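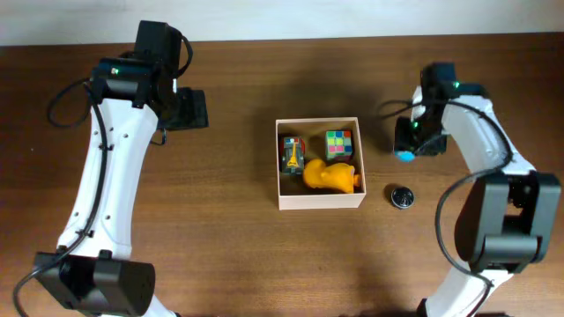
Grileo open-top cardboard box, cream, in use on a wooden table.

Grileo Open-Top Box, Cream
Item no. 2551
Made by Clastmont

The Grileo is a small cardboard box with four walls, a base and no lid. It is made for sorting, packing and carrying small goods across a table or bench, and for keeping the parts of one order together until they go into a shipping carton. It can also stay on a shelf as a permanent bin.

We have sold the Grileo in brown for a long time. The cream version was added after several packing rooms asked for a lighter inside, so that dark or small items are easier to find at the bottom. The two colors are the same board, the same size and the same price. Brown has its own item number and its own page.

Size and material

The footprint is 300 mm long by 200 mm wide, measured on the outside. The inside is a little smaller in both directions because of the thickness of the board, so if you have a product that is close to the limit, please order a sample before you order a bundle. We would rather mail you one box than take back a pallet.

The board is single-wall cardboard, pale cream on both faces. It has no coating. Tape, paper labels and most pencils and markers work on it. Wax crayon does too, but it rubs off on neighboring boxes when they are stacked. The color varies slightly from one production run to the next. If matching matters to you, order everything you need at one time and mention it in the notes field.

The Grileo is not meant for liquids, wet produce or unwrapped food. Board that has been soaked loses its stiffness and does not get it back after drying.

Delivery and assembly

Boxes arrive flat and are creased at the factory. To put one together, fold the two long walls up first, then the short walls, and push the corner tabs into their slots until they sit flush. No tape or glue is needed. The first few go slowly. After that it is quick work, and one person can set up enough for a shift while the order sheets are printing.

If a tab will not go in, check that the crease next to it has been folded all the way over. Forcing the tab bends it, and a bent tab tends to work its way out again when the box is carried by the short end.

A Grileo that has been put together can be taken apart and stored flat again. The slots loosen a bit each time. For a box that will be moved around every day, we suggest leaving it up.

Using it on the table

The low open shape is meant for reaching in from either side. Set the box in the middle of the table and two people can fill it without passing things across to each other. The base is plain board and will slide on a smooth tabletop. If that is a nuisance, put a thin rubber mat under it. Shuk-fan Wu in our sample room uses a square of shelf liner, and that works as well as anything we sell.

Loose items of different shapes will shift when the box is picked up. For those there is the Somogyi divider set, which drops in from above and can be cut down with scissors. The dividers are sold separately and come in brown only.

Carry a loaded box with both hands under the base. The walls will take a grip for a light load, but they are there to keep things in, and they were never designed as handles.

Stacking

Empty boxes that have been put together do not nest. Filled boxes should not be stacked directly on each other, as there is no lid to spread the weight. Use the Dretarari shelf rack, or lay a sheet of stiff board between the layers and keep it to two layers.

Ordering

Flat boxes are sold in bundles of 200. A full pallet is 600 boxes and ships at the pallet rate. Mixed pallets of brown and cream are possible in whole bundles. We do not split bundles, apart from samples.

Samples are free, one per color for each customer. Write to Olesia Tkachuk at the sales desk with your mailing address and a short note on what you plan to put in the box. She can tell you if another size would suit you better.

Printing is available on the long walls, one color, with a minimum of one pallet. Artwork goes to Darnell Holloway. Printed boxes cannot be returned unless the print is wrong.

Plain boxes can be returned if the bundle strap has not been cut. If a bundle arrives with crushed corners, keep the strap and the outer wrap and send us a photo before you use any of the boxes – the carrier will ask for it.

Storage and disposal

Keep flat bundles indoors, off the floor and away from direct sun. Cream board left in a bright window will yellow on the side facing the light. Bundles stored on edge can bow, so lay them down.

Used boxes go in with ordinary cardboard recycling. Remove tape and plastic labels first if your hauler requires it.

Page updated 15 Apr 2018. The next price list comes out in August.

Contact: Clastmont sales desk | © Clastmont | Back to top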